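Flilel Club Manual
Section 4: Setting up the two-arm table
Revised November 3, 2021

Read this section before your first session at the table. It covers startup, the pouch task and shutdown. Wiring and motor replacement are in Section 7 and are done by the club lead only.

4.1 Before you switch on

1. Check that both arm mounts are tight against the front of the table. Push each base by hand. If it moves, tighten the clamp and check again.
2. Follow each cable from the arm to the power strip. No cable should cross the area where the arms work.
3. Clear bags, drinks and laptops off the tabletop. Items used as background objects go along the far edge and stay there for the whole session.
4. Open both grippers by hand and look for thread, tape or pencil shavings in the jaws.
5. Place the two arms in the rest position shown on the wall sheet.

CAUTION: The arms drop when power is cut. Hold the upper link of each arm before you switch anything off.

4.2 Starting the arms

1. Switch on the left arm, then the right arm. Wait for the status light on each one.
2. Start the Flarkach control program on the table laptop and select "Two arms, table 1."
3. Run the homing routine. It takes 19 seconds. Keep your hands behind the yellow line on the floor.
4. Set the speed limit to 80 percent or lower. New members stay at the lowest setting until they have passed the safety check.
5. Set the grip force to 98 for soft objects. The scale goes up to 353, but anything made of fabric will bunch up in the jaws long before that.

Note: If homing stops partway, do not push the arm to help it along. Press Stop, return the arm to rest and start again from step 1.

4.3 The pouch task

This is the task used at the Estham student meet, so most practice time goes to it. The pouch has to be picked up by one arm and held steady while the other arm handles the small items.

1. Lay the pouch on its side near the center of the table.
2. Put the small items around it. Change their places and angles between runs.
3. Bring the left gripper in at one end of the pouch and close it slowly.
4. Stop as soon as the fabric is held. Do not lift yet.

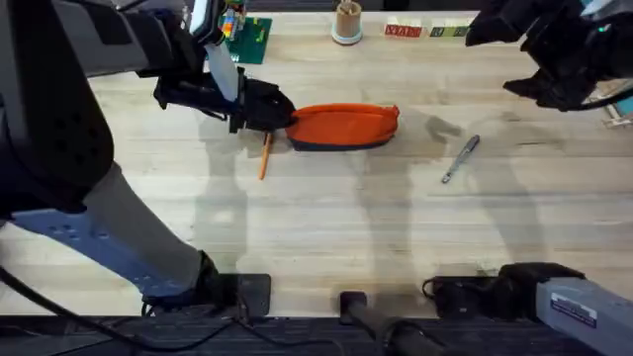
5. Lift the pouch a short way and wait. If it slips, lower it, open the gripper and take a new hold farther in.
6. Move the right arm in only when the left arm has stopped.
7. Save the run, including failed ones. Write the reason for a failure in the notes box, for example "lost grip on lift" or "arms too close."

Note: Pencils and other thin items can roll under the pouch. Leave them there during a run. If one gets caught in the jaws, press Stop before reaching in.

CAUTION: Both arms can reach the middle of the table. The program does not check for contact between them. One person drives and a second person keeps a hand on the Stop button.

4.4 Shutting down

1. Open both grippers and set down anything they are holding.
2. Send both arms to rest.
3. Hold the right arm and switch it off, then do the same with the left.
4. Copy the saved runs to the Herrero folder on the club drive.
5. Put the loose items back in the task bin and sign the table log.

If an arm made an unusual noise or a joint felt warm, write it in the log and hang the red tag on that arm. A tagged arm stays off until the club lead has removed the tag.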